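A morning at the Quintana open house

October – by Beverley Mellor
3 min read

I got to the Quintana family's old shipping office a little before nine, and there was already a line down the steps! It's the one day of the year they open the place up, and after all the stories about the father and the two sons not speaking, I think half the town wanted a look inside.

Our guide was Silvana Medeiros, who used to run the front desk. She took us through the boardroom first (dark, stuffy, smells like floor polish) and told us the grandfather started the firm in 1968 with one truck and a loan from his brother-in-law. At the peak they had 110 people on the payroll. I asked about the sons and she just smiled and moved us along to the stairs. 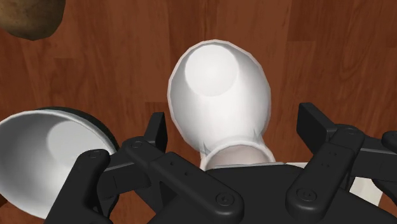 Upstairs was much better. Ademir Furtado, the younger son's godfather, was sitting by the window talking to anybody who'd stop, so of course I stopped. He says the two sides had lunch together in the spring and it went fine, mostly, until somebody brought up the Tillari house. He wouldn't tell me who. I tried twice.

The father did show up around eleven – gray suit, no speech, shook a lot of hands. The older son stayed out by the gate with Colin Haworth from the paper and never came in while I was there.

Parking is awful, so walk if you can. Coffee is in the back courtyard and they ran out of the almond cake by ten thirty. I'm going earlier next year.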